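Equipment planning meeting, 12/01/2024

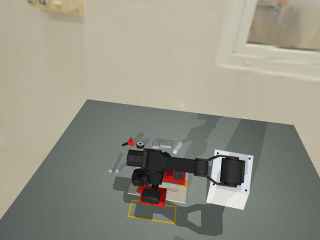 Simulated bench layout: arm on its white block, board and loose parts on the table.

I took the notes again, so blame me for typos! Sunita Kashyap joined for the money part.

Arm: we went back and forth on Skirnell vs. Garrido (I still like Garrido) and agreed to get fresh quotes from both before March.

Small stuff: Neron wants $457 for spare gripper fingers, plus $63 shipping, and Sunita thought the shipping was a bit much. Approved anyway.

Table: I asked for $400 and got it, yay.

Baltby lease: tabled, we ran out of time.

To do: I email Skirnell and Garrido, Sunita updates the budget sheet.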